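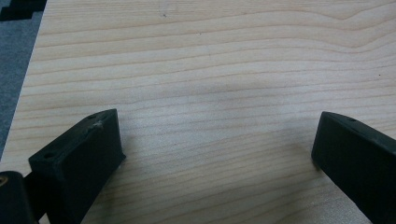

Figure 1. The two fingers open over bare wood.

1. Introduction

Our group chose the question of whether a machine can do small household chores yet. We limited it to one chore, clearing and wiping a wooden surface, and compared what we read with what we could record ourselves using a hand-held gripper. The project ran from January until the end of the term.

2. Method

Two of us worked the gripper and the rest sorted the recordings. We ended up with 836 short clips. Each clip was one attempt at a single step, such as picking up a spoon, moving a cup, or pushing a cloth along the grain. We trained a simple model on the clips with Sugden, the software our department uses. Training took more than 8 hours on the lab computer, and the first run had to be repeated after we mislabeled a folder.

3. Results

The model was good at finding cups and poor at finding anything flat. Spoons lying flush with the wood were missed most often. Wiping was the weakest step. The model could move a cloth from one side to the other, but it had no way to tell if a spot was still dirty, and it sometimes treated dark marks in the wood as crumbs.

4. Discussion

A person clears the same surface in less time than our model needs for one cup. We think picking up solid objects is close to useful in a home, and wiping is not. Our clips all came from one room with the same light, so we can't say how the model would do in a real kitchen. A larger set, Prosallow, has 3,593 clips and covers several rooms. We asked for access too late to use it. The next group should start there and add flat objects first.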